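# Clonus: a planner for opening doors in simulation

Project report, Aug 21, 2026

## 1. What the project set out to do

Clonus is a small motion planner for a mobile arm that has to open a hinged door. The project covered the software only: finding the handle, choosing a grasp pose, planning the pull and keeping the wrist force within limits while the door swings. All testing was done in the Rindwood simulator, using the room set supplied with it.

## 2. Structure

The code is split into two processes. The perception process takes a colour image from the simulator and returns a handle position and a guess at the hinge side. The planning process turns these into a path, and a simple impedance controller follows it. Messages between the two go through Ilel, a message library already used by other projects in the department. We lost most of a week to a mismatch in Ilel time stamps — the planner was using simulator time and the detector was using the system clock.

## 3. Perception

The handle detector was trained on 2,286 rendered images and tested on a further 567. Early versions did badly on glazed doors. The bars between the panes gave strong vertical edges, and the detector often picked one of these as the handle. Adding a mask for the door's outer stiles removed most of these errors. Small, pale handles are still the hardest case, because at the working resolution they cover very few pixels.

Shadows on the walls also caused false detections. We varied the light direction during training, which helped, but the change should have been made earlier.

## 4. Planning

The first planner treated the handle path as a perfect arc around a known hinge. This failed whenever the door width was wrong by more than a little. The second version, based on the Suwannarat method from the course notes, starts with a short pull, fits an arc to the handle's motion and replans. It is slower but copes with a poor first guess.

## 5. Results

We ran 442 trials with the second planner. The door was opened far enough to drive through in 400 of them. Most of the failures came from a bad handle position at the start, and the rest were joint limits reached late in the swing. We did not test doors that open away from the robot.

## 6. Remaining work

- Retry the grasp when the first pull gives no motion
- Plan the base and arm together
- Move the force limits out of the source code and into the settings file

The settings file and a clean set of logs will be handed over in September. 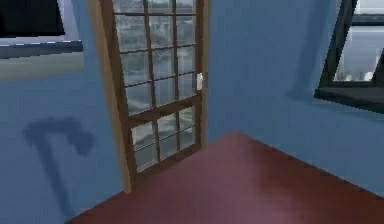

Figure 1. Glazed door in a simulated room, with the small white handle on the right-hand stile.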